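**Grerkura met en vente Woltus, un service de simulation pour les petits ateliers**

*6 mars 2019*

La société Grerkura propose depuis ce mercredi un service de simulation pour les cellules robotisées de petite taille. Il porte le nom de Woltus et il s'adresse aux ateliers qui veulent essayer une tâche de prise et de dépose avant d'acheter le matériel. Le client envoie les plans de son poste de travail et les dimensions de ses pièces. Il reçoit ensuite une scène en trois dimensions qu'il peut ouvrir sur un ordinateur de bureau ordinaire.

Jusqu'à maintenant, Grerkura faisait ce travail seulement sur commande, avec un devis pour chaque projet. La nouvelle offre a un prix fixe : 2 000 euros pour une cellule avec un seul bras, hors taxes. Ce montant comprend la construction de la scène, trois corrections demandées par le client et l'accès au logiciel pendant six mois. Après cette durée, l'accès peut être prolongé, mais le tarif de la prolongation n'est pas encore publié.

La bibliothèque livrée avec le service contient 19 modèles de bras. L'utilisateur choisit un modèle, le place devant sa surface de travail et règle les positions de passage une par une. Il peut déplacer les pièces à la souris et changer leur taille ou leur couleur, ce qui aide à les reconnaître quand plusieurs références se trouvent sur la même surface. La caméra virtuelle se fixe où l'on veut, aussi très près du bras. Dans un rendu de simulation avec un bras blanc au nom de FANUC, l'avant-bras passe au-dessus d'un petit bloc rose à étiquette blanche et d'un objet carré vert, et les ombres tombent sur le plateau couleur sable.

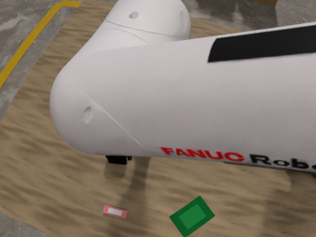
## Ce que le service calcule, et ce qu'il ne calcule pas

Woltus vérifie l'atteinte du bras, les collisions avec le mobilier du poste et la durée du cycle. Les résultats sont réunis dans un rapport de quelques pages, en français ou en anglais. Quand un point n'est pas accessible, le rapport indique l'articulation qui arrive à sa limite — c'est une information que beaucoup d'intégrateurs demandaient, selon l'entreprise.

Le comportement des pièces souples reste en dehors de l'offre. Les sachets, les tissus et les câbles ne peuvent pas être simulés pour le moment. Grerkura précise également que l'étude ne remplace pas l'analyse de sécurité de la cellule réelle, qui reste obligatoire et à la charge de l'exploitant.

L'exportation des trajectoires vers l'armoire de commande n'est pas comprise dans le prix de base. Elle passe par un module séparé, développé avec la société Khurana, et elle fonctionne aujourd'hui avec une partie seulement des modèles de la bibliothèque. La liste exacte est donnée avec le devis du module. Il est donc prudent de la demander avant de signer, surtout si l'atelier possède déjà un robot.

## Un premier essai chez Matudari

L'atelier de conditionnement Matudari a utilisé une version préliminaire pendant l'hiver, pour préparer un poste de tri de petites boîtes. D'après Grerkura, la simulation a montré que le bras prévu était trop proche du bord de la table, et l'implantation a été modifiée avant la commande des supports. Matudari indique de son côté que la prise en main a été assez rapide, mais que l'importation des plans a demandé plusieurs échanges avec l'assistance.

Les commandes sont ouvertes sur le site de Grerkura. Le délai annoncé pour recevoir une scène est de trois semaines après l'envoi des plans complets. Une version pour les cellules à deux bras est prévue en juin — son prix sera communiqué à ce moment.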